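Brurine season 2 — did the finale work for you? (spoilers)
Forum: TV Drama, page 1 of 1

kelpie_52
Finished the last episode on Tuesday and I'm still undecided. Clotilde Carré playing both sisters was the best thing in the season by a long way. You could tell Astuvari from the older sister by how she sat down in a chair, before she'd said a word. But the ending felt rushed. They spent 11 episodes setting up the harbour inquiry and then settled it in one phone call.

marrickville_dan
Disagree about the phone call. The inquiry was never going to be resolved properly, that's the point of the Echeverría character. He's been burying reports since the pilot. I'd have been more annoyed if he suddenly grew a conscience.

My problem is the middle. Episodes five to seven could have been one episode.

kelpie_52
Fair on the middle. I still wanted to see him answer a question in the room with her.

tolmie
I'd defend episode six. It's the only one where Carré gets a long stretch with no dialogue, going through the dead sister's flat. She plays it as someone looking for a bill, very practical, and then she stops. Best 11 minutes in the show.

marrickville_dan
It's good acting in a slow episode. Both can be true.

tolmie
Sure, but you said it could be cut. Which bit of the flat sequence would you lose?

marrickville_dan
The neighbour. And the whole business with the drawers, she opens every one of them twice.
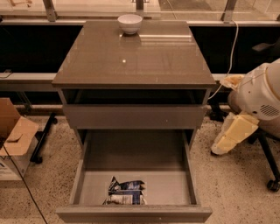
Posted by: quandong
Subject: Re: Brurine season 2 — did the finale work for you?
I only watched the first season, so I skipped most of the above. Is the dual role handled better this time? In season one I kept losing track of who was who, and the colour grading didn't help.

Posted by: kelpie_52
Subject: Re: Re: Brurine season 2
Much better. They dropped the wigs and let her do it with her voice. There's a scene on the Clitau ferry where both sisters are talking and I forgot it was one actor.

Posted by: hobart_gill
Subject: Re: Re: Brurine season 2
I'm the odd one out, I thought she overdid the older sister. The accent wanders, especially when she's shouting. The supporting cast carried it for me. Does anyone know if the run time on the finale was always meant to be 90 minutes? Mine stopped at 52 and went to the credits.

Posted by: tolmie
Subject: Re: Re: Brurine season 2
It's in two parts, Gill. The second one is listed separately under extras for some reason. You haven't seen the phone call.

Posted by: hobart_gill
Subject: Re: Re: Brurine season 2
Right. I'll watch that tonight and come back. Still don't like the accent.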